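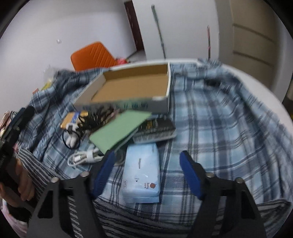 Doğukan Coşkun maintains that a small object has no natural home, only a place where it was last put down, and that anyone who claims otherwise has never looked for a charging cable at bedtime. We have argued with him about this through two editions of the book and have given up a fair amount of ground. The present chapter is the result.

# Chapter 7: Small Things and the Open Box

The earlier chapters dealt with objects that behave. A wardrobe stays where it is set down. Saucepans can be nested, coats hung, and books made to stand in a row until somebody wants one. With these the student of household storage can make quick progress and may begin to feel rather gifted.

Small things put an end to that. By a *small thing* we mean any item that can be held in one closed hand, or folded until it can, and that belongs to no set large enough to deserve a shelf. A coil of cable is a small thing. So are earphones, a packet of wipes, a pocket notebook, a cigarette packet and the booklet that came with something since thrown away. They share no shape and no purpose. What they share is a surface, usually the bed, where they were tipped out by a person who meant to deal with them before lunch.

## 7.1 Why the bed

Students often ask why so much sorting is done on beds, when nearly every home contains a table. The usual answer is that the table is full. A better one is that a bed is wide, soft and at a forgiving height, and nothing dropped on it makes a noise. It has two faults. The first is that a blanket has folds, and a fold will swallow an earpiece without a ripple. A checked or striped cloth makes matters worse, as a dark cable lying along a dark line is very hard to see. The second fault is that the bed will be needed again that night, and the sorter knows it.

Some teachers treat the second fault as a virtue and call it a deadline. In our experience the deadline is met by moving everything to a chair.

If a table can be cleared, use it, and spread a cloth over part of it if the top is hard. Pull the cloth flat first. Hardly anybody does this, and the authors include themselves.

## 7.2 The case for the shallow box

The trade has a great deal to sell to the owner of small things. The Stavetti drawer tray has moulded hollows for objects that its makers have evidently met and you have not. The Falico roll is a length of canvas with pockets, splendid until unrolled. We have nothing against either, and one of us still owns the roll, somewhere.

For a first sort, however, use an open cardboard box, low in the side, without its lid. It costs nothing and may be written on. Its chief merit is that the contents remain in view, so that the sorter is spared the belief, common among owners of lidded boxes, that a thing out of sight has been organised.

The box should be smaller than seems sensible. A big one will take the whole heap in a single sweep of the arm, and the heap will then be exactly as it was, with sides. In the Baysal flat, the extended case that runs through this part of the book, the first attempt was made with a crate 60 centimetres long. It was filled at once and pushed under the window, and it stayed there until August.

## 7.3 What goes in first

Flat things go in first. A notebook or a folded sheet makes a floor, and a floor stops the smaller items sliding into the corners. Put in next whatever is stiff enough to keep its shape, and leave cables until last.

Cables need a word of their own. A loose cable will take hold of anything near it, and with earphones in the same pile it hardly has to try. Coil each one by itself and fasten the coil, with a proper tie or with one of those black elastic loops that seem to arrive in every house uninvited. Two cables coiled together count as one tangle, however neat it looks.

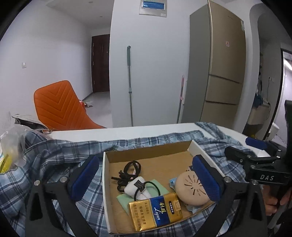 The order matters less than the habit of stopping. Give the first sort 20 minutes and then leave it, whatever is still lying about. People who go on past that point begin to read old booklets, and a person who is reading has left the field.

## 7.4 The mixed box

Sooner or later the beginner looks into the box and is ashamed to find cord lying beside tobacco, or baby wipes on top of a notebook. The shame is misplaced. A first box is nearly always mixed, and has been for a long time. The Ullex household inventory of 1682, which we reprint in the appendix, lists under one chest "thred, a knife haft, 2 candle endes and the key that fitts nothing". Whoever wrote that down had clearly been at it all afternoon.

A mixed box does its work if it passes two tests:

- Each item can be lifted out without bringing another with it.
- The owner can say, without looking, whether a given thing is in there.

Should it fail the first, the fault lies nearly always with the cables, and the reader should go back to 7.3. Should it fail the second, the box is too full or too deep. Sorting by kind, which most handbooks put at the very beginning, is held over to Chapter 8. By then there will be several boxes and some reason to tell them apart.

## 7.5 Terms used in this chapter

**Floor.** The flat layer at the bottom of a box, usually paper.

**Rider.** A small item resting on the floor and held by nothing. Riders move whenever the box is carried.

**Snag.** Any loop, hook or loose end able to catch a rider. A packet with a torn flap is a snag. So is almost every earphone ever made.

**Residue.** What remains on the blanket when the box is full. Residue is taken up in 7.6, where we follow the Baysal flat through its second attempt, with a smaller box and a borrowed table.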